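Workshop notebook – small-carton print, Huang Shan pack
July 23, 2026
3 min read
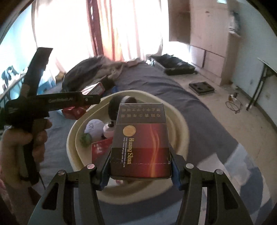
Which way should a carton be turned before the print gets written up? Turn it so the main lettering at the top reads the right way, then leave it like that until the entry is finished. Side lettering gets noted as "sideways" and nothing more.

On to the fun part. I have wanted a proper go at this Huang Shan pack for ages, and it's a lovely bit of color work! The face goes from dark brown over to a deep red, and I kept going back to the middle, trying to decide where one stops and the other starts. Then there's the wavy orange-gold streak, a bit like a flame, running down the red half. Against the brown it would be far too loud. On the red it just glows.

The gold is worth a page too. The characters along the top are a dull gold, two lines of them, and then you get the round medallion under the seam with the name running down sideways beneath it. Mwangi thinks the sideways name is there for packs stacked on their sides. I think somebody just liked it – we agreed to disagree over tea.

Small print: company name and a web address, pale, next to the big name. I like how far back it sits. On our Drarden carton the address is nearly as big as the logo, and Wiesława has been complaining about it since March.

To try on the Koech sample box:
– brown to red blend on the face, no hard line
– one wavy streak, right half only
– gold kept dull at the top (Lakmal has the old ink card, shelf 9)
– address in a pale tint, smaller than feels comfortable

Caroline wants 200 blanks cut before we mix anything. Fine by me, but I'm doing one by hand tonight anyway, can't wait. Faraji, please leave the red out!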